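Posted 8 February 2018
By the Gullton bench

Fixing a gripper that won't let go

So our hand-held grippers started sticking shut last month, and it took me way too long to work out why. I'd close the fingers on something light, release the trigger, and one side would hang there like it was thinking about it. If yours does the same, try these steps before you order parts (I ordered parts, sigh).

1. Rule out the object. I spread a bunch of soft junk on the round table – a face mask, some crumpled wrappers, a square of ribbed black mesh – and went for each one with the pads wide open. Mesh is great for this, it snags on everything!
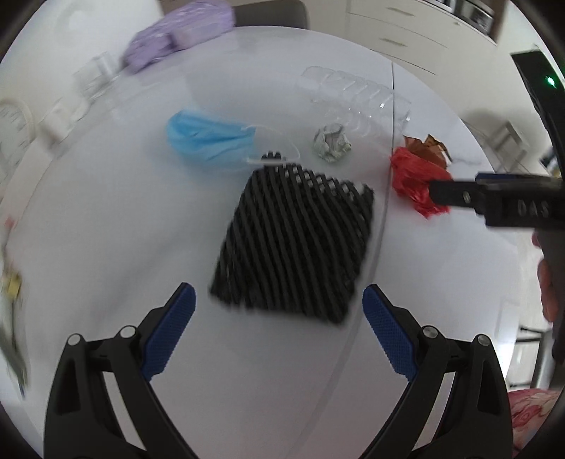

2. Check the pins. Power off first, please. I got pinched skipping that. Wiggle each finger joint by hand and feel for grit. Mine had lint packed behind one of them, and a dry brush got it out.

3. Reset the force limit. Our Trukmont controller had crept up to 99 after an update, and it should sit at 30. Save it, then restart.

4. Run open and close 133 times. I had 4 sticks before the cleanup and none after. If yours still hangs, swap the return spring. The Prillora one fits fine.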